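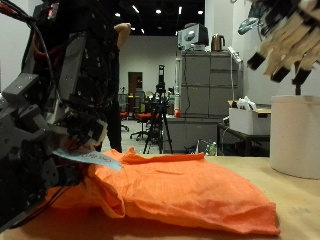
Eine dunkle Roboterhand an einem orangefarbenen Stoffstück. Rechts neben ihr schaut ein hellblaues Papierschild hervor.

Wie lernt ein Roboter, Stoff anzufassen?

Ein T-Shirt vom Tisch nehmen kannst du vermutlich, ohne darüber nachzudenken. Für einen Roboter ist das eine schwere Aufgabe. Ein Holzklotz hat immer dieselbe Form, egal wie man ihn hinlegt. Stoff dagegen knickt, rollt sich ein und wirft Falten. Wenn du ein Tuch zweimal auf den Tisch fallen lässt, liegt es beim zweiten Mal anders als beim ersten.

Früher haben Menschen einem Roboter jede Bewegung einzeln vorgeschrieben: Arm zehn Zentimeter nach links, Finger schließen, Arm heben. In einer Fabrik, in der jedes Teil genau am selben Platz liegt, klappt das gut. Bei einem zerknitterten Beutel müsste man für jede Falte einen neuen Plan schreiben.

Lernen durch Vormachen

Im Projekt Ladus probieren Forscherinnen und Forscher einen anderen Weg aus. Sie machen dem Roboter die Aufgabe vor. Dabei steuert ein Mensch die Roboterhände aus der Ferne. Bewegt der Mensch seine Finger, bewegen sich auch die Finger des Roboters. Kameras filmen mit, und der Computer speichert, wie die Gelenke in jedem Augenblick stehen.

So ein aufgezeichneter Durchgang heißt Demonstration. Eine einzige reicht nicht aus. Das Team hat über 1000 davon gesammelt, mit 13 verschiedenen Stoffsachen: Beuteln, Tüchern, Socken und einer Mütze. Manche waren glatt hingelegt, manche zusammengeknüllt.

Isla Skinner hat viele Stunden lang vorgemacht. »Am Anfang war ich sehr langsam«, erzählt sie. »Man spürt den Stoff ja nicht und muss sich auf die Augen verlassen. Nach einer Woche ging es besser — aber abends taten mir die Schultern weh.«

Was der Computer damit macht

Alle Aufnahmen kommen in ein Lernprogramm. Es vergleicht zwei Dinge miteinander: was die Kameras gesehen haben und was die Hände in diesem Moment getan haben. Das Programm macht einen Vorschlag, welche Bewegung als Nächstes kommen könnte. Dann prüft es, wie weit der Vorschlag von der echten Bewegung entfernt war, und verbessert sich ein kleines Stück. Das wiederholt es sehr oft.

Ein Roboter, der so lernt, weiß trotzdem nicht, was eine Socke ist. Er hat auch keine Ahnung, wozu man sie braucht. Er hat gelernt, welche Bewegungen zu welchen Bildern passen.

Die Prüfung

Ob das Lernen geklappt hat, sieht man erst im Versuch. Jetzt steuert kein Mensch mehr mit. Im Juli legte das Team dem Roboter Stoffsachen auf den Tisch und ließ ihn 143-mal zugreifen. Als geschafft galt ein Versuch, wenn der Stoff hochgehoben und wieder abgelegt wurde, ohne herunterzufallen. Das gelang 96-mal, also bei etwa zwei von drei Versuchen.

Die Fehler hat Yannick Carré aufgeschrieben. Am häufigsten griff die Hand knapp daneben. Manchmal hielt sie zwei Lagen Stoff fest, obwohl sie nur eine nehmen sollte. Dünne Tücher waren schwieriger als dicke. Solche Listen sind wichtig, weil das Team daran erkennt, welche Demonstrationen noch fehlen. Für dünne Tücher werden gerade neue aufgenommen.

Probier es selbst aus

Du brauchst ein Geschirrtuch, zwei dicke Handschuhe und jemanden, der mitmacht.

Zieh die Handschuhe an und schließ die Augen. Die andere Person knüllt das Tuch zusammen und legt es vor dich auf den Tisch. Nun sagt sie dir, wohin du deine Hände bewegen sollst, bis du eine Ecke erwischt hast. Tauscht danach die Rollen. Welche Anweisungen haben geholfen, und welche waren zu ungenau?

Wörter zum Nachschlagen

Demonstration: ein Durchgang, bei dem ein Mensch dem Roboter eine Aufgabe vormacht.
Fernsteuerung: Ein Mensch lenkt eine Maschine, ohne sie selbst zu berühren.
Gelenk: eine bewegliche Stelle, zum Beispiel am Finger oder am Handgelenk. Roboter haben auch welche.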